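Skerkside Rent Bank: Progress Report to the Sterneck Fund
Covering the period to the end of November
Prepared by Velimir Omerović, Program Lead 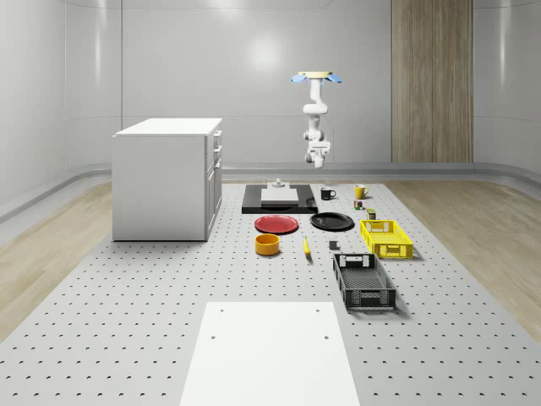
Household objects on a grey platform, with a robotic arm overhead. Computer render.

Where we are

I've been looking forward to writing this one. When we sent you our last report we had a phone line, a borrowed desk at the Czerwiński Centre and a loan agreement that our lawyer was still marking up in red pen. We now have a rent bank that is lending money every week, and people are staying in their homes with it.

Since opening we have taken 2171 calls and walk-ins and made 285 loans. The average loan is well under our ceiling of $3000, and that surprised all of us. We had budgeted for larger amounts because we expected people to come to us late, with several months owing. A good many are coming to us after one missed payment, often before the landlord has served any notice at all (this is wonderful, and more on it below).

Most of the calls did not lead to a loan, and I want to be clear that we don't see those as failures. Some callers needed to know whether a rent increase notice was valid. Some needed a letter written to a landlord asking for two weeks' grace. Some needed the provincial benefit they had already been approved for, which was sitting in limbo because of a changed bank account. Our intake workers have become very, very good at bank account problems.

Intake

The biggest change this period was splitting intake between two sites, the Czerwiński Centre downtown and the library branch in Huveck. You approved the move of funds for this in the spring and I can't thank you enough for the speed of that reply. Huveck is a long bus ride from downtown with a transfer that doesn't line up in the evening, and we were hardly seeing anyone from there at all. Within a few weeks of opening the library desk it was our busier location.

The library staff have been terrific. They let us use the small study room with the door that closes, they put our card in the hold slips, and they have started walking people over to us when someone asks at the counter for help printing an eviction notice. We didn't ask for that last one. They saw the need and did it.

Evening hours at Huveck (until 8 p.m.) have filled up every time we've offered them. We would like to add more. At the moment we're limited by staff and by the library's own closing time, and the branch manager is asking her head office about the second of those.

The intake form has been cut down again. The old one asked for income three different ways, and people understandably gave three different answers. We now ask once, look at a pay stub or benefit statement together, and write down what it says. Zeyu Yan rebuilt the form so that it can be filled in on a phone and saved halfway through. People use the save button a lot. They start it on their lunch break and finish it after the kids are in bed.

Lending

Loans are interest-free and paid directly to the landlord or the utility. Repayment starts in the second month and is set at whatever the household and the worker agree is realistic. Some of the monthly amounts are very small. We had a long and lively debate about whether there should be a minimum, and decided against it for now.

Repayments are coming in ahead of what we forecast. I'd ask you to read that with some caution, as the older loans are a small share of the book and the larger ones were mostly made in the past few months. Winter will tell us more. Heating bills land in January and February, hours get cut in retail after the holidays, and we expect a run of requests to pause. The agreement allows for pauses and our workers are encouraged to offer one before the borrower has to ask.

Utility arrears are a bigger part of the work than we planned for. The original proposal treated them as an occasional add-on. In practice, a household that is behind on rent is very often behind on hydro too, and clearing one without the other leaves people in nearly the same spot. With your agreement we have been splitting single loans between the two, within the same ceiling. We'd like to write this into the program terms properly in the next agreement so that it isn't handled by email each time.

Working with landlords

I'll admit I was nervous about this part. We went in expecting to spend a lot of time persuading. Some landlords do still tell us they would sooner have the unit back, and in those cases we refer the tenant to the legal clinic straight away and keep the loan offer open. But many of the smaller owners, the ones with a basement suite or half a duplex, have been relieved to hear from us. They don't want to go to a hearing either. A few have begun giving our number to tenants themselves, and that accounts for a fair number of those early calls I mentioned.

We ask every landlord who receives a payment to sign a short undertaking that the arrears are settled and any notice is withdrawn. It is one page. The first draft was four pages, and we lost a couple of weeks to landlords who wouldn't sign it, or who took it to their own lawyers. The one-page version has had no trouble.

The larger management companies are slower. Their local staff are usually keen, but the accounts office is in another city and the payment reference gets lost on the way. We had one tenant receive a second notice after we had paid in full, and it took far too long to get it withdrawn. We've since agreed on a contact person with that company and a standard reference format, and there has been no repeat. We are working on the same arrangement with others.

Staffing

Our second intake worker started in the summer and has taken over Huveck completely. Zeyu moved from a part-time contract to a permanent position looking after data, the online form and repayments, and the difference to my own week has been enormous. Before that I was matching bank deposits to borrowers by hand on the kitchen table.

We are still short on language support. Telephone interpreting covers us for most calls, and the quality is good, but going through a loan agreement over a speakerphone is tiring for everybody and it makes the appointment twice as long. We have had the agreement and the plain-language summary translated into the languages we are asked for most. The remaining ones are with the translator now.

Training this period covered the new rules on notice periods, a day with the legal clinic on what to do when a hearing date is already set, and a very good session on talking about money with people who are ashamed to be asking. I sat in on that one and changed how I answer the phone because of it.

What hasn't gone so well

The drop-in mornings at the Czerwiński Centre were a bust. We picked the same time slot as the food cupboard, thinking people could do both in one trip. They came for the food cupboard and reasonably enough wanted to get their groceries home before anything thawed. We have moved to booked appointments with a few open slots kept back for emergencies, and it's a much calmer room.

Our follow-up calls are behind. We promised you a check-in with every borrower six months after the loan, and we've been reaching fewer people than I'd like. Numbers change, voicemail boxes are full, and a call from an organization you owe money to is not one you rush to pick up. Zeyu suggested a text message with a single question, are you still at the same address, and a reply of yes or no. We began sending it in November and the response has been so much better already. Full results will be in the next report.

We also underspent on printing and overspent on interpreting. The details are in the budget sheet sent separately, along with a request to move the balance across.

Coming up

Over the winter we'll be concentrating on:

Extended evening hours in Huveck, if the library can manage it.
The remaining translations of the agreement and summary.
Clearing the backlog of follow-ups by text, with phone calls for anyone who asks for one.
A simple arrangement with the hospital social workers, who are seeing patients lose their housing during long stays and would like a direct line to us.
Standard payment references with the larger management companies.

The hospital piece is the one I'm most excited about. Someone goes in for surgery, the rent doesn't get paid because the cheque book is at home in a drawer, and they are discharged to a notice on the door. A small loan made in the first few weeks would take care of many of these. The social workers came to us with the idea and have already drafted a referral sheet, and we plan to try it with one ward before the spring.

From borrowers

We asked a few people if we could share their words with you, without names.

"I thought I'd have to explain my whole life. She asked for my pay stub and my lease and we were done before my bus."

"My landlord is a nice man but he has a mortgage too. I could look at him on the stairs again."

"I pay it back on the fifteenth. I like paying it back. Somebody else is going to need it."

Next report and visit

The next report is due at the end of the funding year. In the meantime you are very welcome at either site, and if you can make it out to Huveck in the evening I'd especially like you to see the desk while it's open. Please call ahead so we can let the library know. Questions on the budget sheet or the lending figures can go straight to Zeyu, and anything else to me.

Velimir Omerović
Program Lead, Skerkside Rent Bank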